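Flolton Grammar Corner - January Room Check, with my comments

Workbooks: OK. All 44 copies of the clause unit are back on the shelf, two with loose spines. Tape them before March!

Shelf brackets: FAIR. The left one wiggles a bit, so I moved the heavy dictionaries down.

Cords by the reading table: FIXED. I taped them flat (finally).

Paper cutter: OK. Guard on, blade locked.

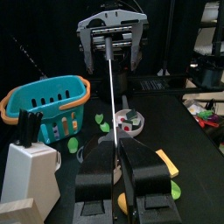
Gray gripper over the black tabletop.

Exit path: OK - but please keep the Skastier card boxes out of it.

Next check: March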